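Workshop notebook, Nevham site
Bench 4, July
Entry opened 7:00 a.m.

The bench was cleared at the start of the shift in accordance with the revised layout. Hand tools were returned to the Podov cabinet, and the two trays of fasteners left from the previous entry were labeled and placed on the lower shelf. The gray surface is uneven in tone. Colleagues are asked not to treat this as dirt and not to use the stronger cleaner on it.

The metal bowl remains the assigned container for small items. Its position is at the far side of the table, against the dark rail, with the center and near side kept free for work. Items are to be placed toward the middle of the bowl and not balanced on the rim. 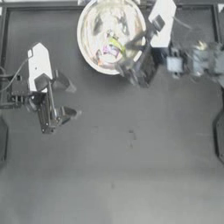

The question of glare was raised again. A polished interior is easy to wipe clean, but small items are harder to pick out under the ceiling lights. A matte bowl of the same diameter has been requested through Clusteo under line 82 of the supply list. Until it is delivered, the present bowl stays in service.

Storage of the soft items is still unsettled. The Lodhi boxes are too deep for them, and the lids do not close evenly. A shallow drawer would be preferable. Measurements of the cabinet are to be taken before the next order is submitted.

Outstanding: replace the worn label on the lower shelf; confirm the drawer width; return the spare key to the front office.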